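Housing and Interiors | Student Edition | Unit 4

CHAPTER 12
Horizontal Surfaces: Tables, Counters and What Ends Up on Them

Key terms: working surface, clear zone, perimeter storage, matte finish, raking light, resident object, passing object

Every home has a few flat surfaces that do most of the work. A kitchen table may be used for breakfast, homework, bill paying and sewing in a single day. A bathroom counter holds what two or three people need before they leave the house. In Chapter 11 you looked at closed storage, meaning drawers, cabinets and closets. This chapter turns to open surfaces, where storage and work share the same space.

12.1 The clear zone

A working surface has two parts. The clear zone is the area kept open for a task. Perimeter storage is the band around the edges where small items stand when they are not in use. On most tables the clear zone is in the middle or toward the person sitting there, and the perimeter items collect in the back corners.

The clear zone has to be large enough for the largest thing that is regularly placed on it. For a desk, that may be an open binder. For a sewing table, it is the pattern piece. If the clear zone is too small, the user starts each task by pushing things aside, and the things pushed aside seldom go back where they were.

In the Listley household, which you will follow through this unit, the side table in the hall measures 40 inches long. It was bought to hold a lamp and the mail. By August it also held jars, lids, a tape dispenser and two chargers, and the family had begun opening the mail on the stairs. In section 12.4 you will draw a plan of this table and suggest a new arrangement.

12.2 Resident and passing objects

Items found on a surface can be sorted by how long they stay. A resident object lives on the surface and is used there. A passing object has been set down on its way to another place. A hand cream jar used at a dressing table is a resident object. The same jar left on a bookshelf is a passing object.

The difference is not always easy to see. Small containers in particular tend to change from passing to resident without anyone deciding that they should. They are light, they take up little room, and they can be moved with one hand. A corner that holds one cup will usually accept a second. When several small items of similar color stand close together, people begin to see them as one group and stop noticing the separate pieces. Clear containers add to the problem, as they are easily overlooked against both light and dark backgrounds.

Sorting is done on paper first. List what is on the surface, mark each item R or P, and write down where each P item should go. Move nothing until the list is complete.

12.3 Finish, color and light

The finish of a surface affects how it is used and how it looks between cleanings. A matte finish scatters light, so reflections appear as soft patches without a clear outline. A glossy finish gives sharper reflections and shows fingerprints readily. Middle tones such as taupe, tan and gray-brown hide dust fairly well. Pale marks stand out on them more than dark ones do.

Raking light is light that strikes a surface at a low angle. It makes scratches and raised grain easier to see. To inspect a tabletop, turn off the ceiling fixture and hold a flashlight low at one side. Work from one end to the other and record each mark on your plan.

Light also tells you something about the objects on the table. A shiny lid or film shows bright streaks, and a container with some height casts a shadow on the side away from the light. Designers use these effects when they choose where to put a lamp. A tall object placed between the lamp and the clear zone will throw its shadow across the work.

The sample boards used in this chapter are the Lundby set. If your classroom has the older Firnby set, use boards 283 to 300 in place of the numbers given in the activities.

Before you read on

1. Choose one horizontal surface at home that is used every day. Sketch it from above and shade the clear zone.
2. Mark each object R or P.
3. Note the finish, the color and the direction of the main light.
4. Bring your sketch to class. You will need it again in section 12.5.

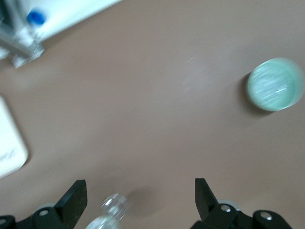
Figure 12.1 A matte tabletop with its middle left clear. Note the streaks of light on the pale green container and the dark shadow beside it.

Kanaujia Educational Press. All rights reserved. Contact us | Back to top

This site uses cookies to remember your place in the book. Accept | Manage settings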